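Workshop Tips > Clubs & Classrooms > Kitchen Challenge

I look after the after-school robotics club at Atcombe, and this term the kids are doing the Wukia kitchen challenge — tidy a benchtop, sort the soft stuff from the hard stuff, put things in dishes, that sort of caper. We've been at it since April and I've filled most of a notebook with little fixes. Plenty of them came out of my own kitchen drawers, so I reckon they belong on a tips page!

Start with knitted things. We spent ages on blocks and cups and felt very clever, and then somebody dropped a woolly thing on the bench and the whole program fell in a heap. Wool squashes, so the fingers have to close a lot further than you'd think before there's any real hold. Go in low where the knit is widest, close slowly, then wait a second before lifting. And run a lint roller over everything first (fluff gets into the finger joints and it's a pain to pick out with tweezers).
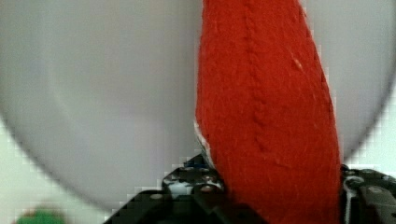

Red cable knit between the fingers, gripped down low.

If your fingers are made of beams and pins like ours, push every pin home before each session. Ours creep out after 40 or so grabs. I keep a muffin tin for the spares, one colour to each hole, and it's the best storage I've found for small parts, better than the fancy Thampi case I paid too much for.

Next, the bench. A pale surface shows up dropped screws and makes coloured things easier to pick out, but it also shows every scuff. Bicarb on a damp cloth gets most marks off. Don't use the green scourers, they leave a dull patch that's worse than the mark was. If your benchtop has mounting holes in it, check them for crumbs and lost washers when you pack up.

Cables! I could go on about cables all day. Leave enough slack that the arm can reach its furthest spot without tugging, then have one of the kids walk it through the whole move at a crawl while everyone else watches the cable and ignores the arm.

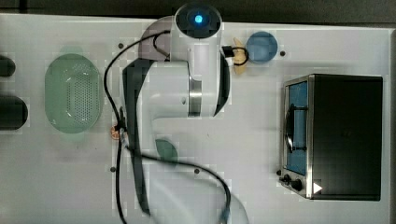
Hook-and-loop ties are good for the spare length at the plug end, and the cheap Urnance ones have lasted us fine. Don't strap anything tight near a joint, though. We did that once and lost most of an afternoon hunting for the fault.

For props, raid the op shop. Colanders are brilliant, with a good rim to grab and a bit of visual fuss for the camera to cope with. Smooth round dishes are harder than they look, so keep one out for the older kids. If you're using an appliance as an obstacle or a target, leave it unplugged, and tape a note over the plug to say so. We never let anyone heat anything on the same bench as the arm.

Last one, and it's dull. Write down every try. Our log is up to 471 grabs, of which 232 held long enough to count, and when a kid swears it worked better before the holidays we can go and look. Pencil on a clipboard beats the laptop for this. Next job is a full 100 on the woollies alone, then I'll come back and add what we learn.

Related tips
Getting stuck labels off second-hand jars
Muffin tins in the shed: more uses
Cleaning a scuffed white benchtop
Sorting screws with little kids

Contact us | Copyright Atcombe Workshop Tips | Back to top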